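Clearing and keeping a worktop: tips from a small kitchen

Filed under: Kitchen, Storage, Cleaning

A worktop fills up again within days of being cleared, mostly with things that have no other place to go. The tips on this page are the ones I have kept using in a narrow kitchen in Wisdale, where the longest run of worktop is also where the post gets opened and the packed lunches get made. None of them needs special equipment.

Take everything off first

Do this on a Friday evening or whenever the kitchen won't be needed for an hour. Move every item to the dining table, including the kettle and the toaster. Wipe the bare surface with warm water and a little washing-up liquid, then go over it again with clean water and dry it with a tea towel. Pull the toaster crumbs out while it is off the worktop.

Only put back what gets used on most days. In my kitchen that came to the kettle, the toaster, one chopping board, a pot of utensils and the tray with the oil and salt on it. The bread bin went on top of the fridge. The food processor went in the cupboard under the stairs and I have fetched it out twice since.

Trays

A shallow tray is the most useful thing on a worktop. Bottles and jars standing on a tray can be lifted in one go for wiping, and oil drips stay on the tray. Choose one with a low lip. A lip higher than a thumb's width makes it awkward to get small jars out, and crumbs collect in the corners.

Mine measures 400 mm along the long side, and it fits between the hob and the wall with a gap for the cloth. Measure the gap before you buy. I bought one in Londdale without measuring and it now lives in the shed with seedlings on it.

Wash the tray once a week. If it has a varnished or lacquered finish, keep it out of the dishwasher and don't leave it soaking.

Chopping boards

A large board needs to stay put. Wet a dishcloth, wring it out well, fold it once and lay it under the board. If the board still rocks, it is warped – try it the other way up before you throw it out.

White plastic boards stain from turmeric, beetroot and tomato. Rub the stain with bicarbonate of soda made into a paste with water, leave it for an hour and scrub with a nail brush. Rinse and stand it on edge to dry. Deep knife marks hold dirt and won't scrub clean, and at that stage the board is better used in the shed or under a paint tin.

Wooden boards want a different treatment. Scrub with hot water and salt, rinse quickly, dry at once and stand them on the long edge with air on both sides. Oil them when they look pale. Food-safe mineral oil is sold for this. Olive oil goes sticky.

Keep one board for raw meat and mark it. A dot of nail varnish on the edge will last for a few months before it needs doing again.

Boxes and tubs

Wooden boxes look well on a worktop and are good for onions, napkins, tea bags and the other dry things. They are poor near the sink. Water gets into the bottom joints and the base swells. If a box has to stand near water, glue four felt pads or slices of cork underneath so that air gets below it. A box with a handle cut into the front is easier to pull forward than one with plain sides, and it can go at the back of the worktop.

For small loose things such as clips, rubber bands, birthday candles and bottle tops, use a clear cup or a jam jar. You will see what is in it without tipping it out. Empty it when it is full and throw away whatever you can't name.

Danai Mitsotakis-Vlachou wrote to me from Pundeton to suggest cutting down clear yoghurt pots and standing them side by side in a drawer. I tried it. They slide when the drawer is opened quickly, so put a strip of rubber matting under them.

Bottles

Squeezy bottles with a narrow neck clog when washing-up liquid or thick cleaner dries in the tip. Stand the tip in a mug of hot water for ten minutes, then push a cocktail stick through it. Cold water doesn't do much.

If you decant anything, label the bottle. Masking tape and a biro will do, but the tape needs replacing when it gets greasy. Don't put cleaning products in a bottle that has held drinks, and don't mix two part-used cleaners to save space. Keep the lot out of children's reach, which in our kitchen means the cupboard above the fridge.

Hanging tools

Ladles, whisks and tongs take up a whole drawer and get tangled in it. A rail under the wall cupboard costs little and takes half an hour to put up. Find out what your wall is made of before you drill. Check for pipes and cables too, especially directly above sockets and switches.

My rail is 866 mm long, an odd size left over from a shop fitting, and it has 40 mm between it and the wall. That is enough for the hooks but not for a deep ladle, so the ladle hangs at the open end. Hang the tools you use for hot food nearest the hob. Anything greasy that hangs over a hob gets greasier, so wash the ones you seldom use every month or so, or put them away.

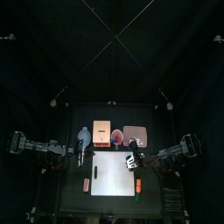

How far back should things stand on a worktop?

Leave a hand's width between the back row and the wall, so a cloth can pass behind without moving everything. Tall things go in that row and low things in front of it. Keep the middle of the worktop for the board, and keep the front edge clear for the width of your palm. On a shallow worktop you may have room for only one row behind the board. In that case put anything that won't fit on a shelf.

Dark surfaces

Black worktops and tables show flour, limescale and smears more than pale ones do. Use a damp microfibre cloth first and a dry one straight after. Spray on the cloth and not on the surface. Vinegar takes limescale off many laminates but must not be used on marble or limestone, and the makers of some composite tops advise against it as well, so look up your own.

For dried-on drips, lay a warm wet cloth over the spot for five minutes. It will then wipe off without scraping.

Lighting helps more than any cleaner. If the lamp is behind you, your own shadow falls on the board. A strip under the wall cupboard, fixed towards the front, puts the light on your hands.

The cup of odds and ends, again

Several readers asked what to do with items that turn up on the worktop and belong elsewhere. Florian Wieser keeps a small basket at the foot of the stairs and takes it up with him at night. I do the same with an old Widmer biscuit tin, though it has no lid any more and the cat has been known to sit in it.

Reader note on cloths

Boiling cotton dishcloths in a pan for ten minutes gets rid of the smell. Don't use the pan lid, as it froths over. Microfibre should be washed at the temperature on its label, without fabric softener, which stops it picking up water. Hang every cloth open over the tap or a rail at night. A cloth left in a heap in the sink will smell by the morning, even in October with the heating off.

Next page: Drawers and drawer liners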